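The shorter week, according to someone who has to staff it

When Stoston council offered small firms a grant to try a four-day week, 148 of them asked for the forms. The operations manager at Predach, a parts supplier on the edge of town, was one of those who filled them in. She is still not sure she should have.

"I was told we'd get the same work done in less time," she says. "I asked how. I was told people would be happier. Fine, but that wasn't what I asked."

She has run the floor for eight years and has heard a good many promises in that time. The council's leaflet speaks of rested staff and lower bills. She points out that the bills figure came from offices, where you can switch off the lights and go home.

"We don't have that. If a customer rings at four in the afternoon, somebody picks up or they ring Rusnák."

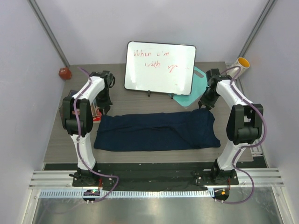 What the survey said

Predach asked its own people after the first three months. Most said they liked the extra day. I put it to her that this sounds like a success.

"Who wouldn't like it?" she says. "Ask me if I'd like a free lunch. We had 60 replies and not one question on the form about whether the work was harder. I'd have put that first."

She wrote her own list of late orders instead, and counted 104 between March and June. The year before she kept no such list, so she won't say whether things got worse — "I'd be as bad as the leaflet."

She does allow that fewer people rang in sick. She also noticed that the tea breaks got shorter, and that two of the older hands stopped taking them.

The council has hired a consultancy, Skudalura, to write up the results. She has read the draft and found her own firm described as "fully on board".

"I've asked them to take that out," she says. The grant runs until the spring, and she hasn't decided whether to apply again.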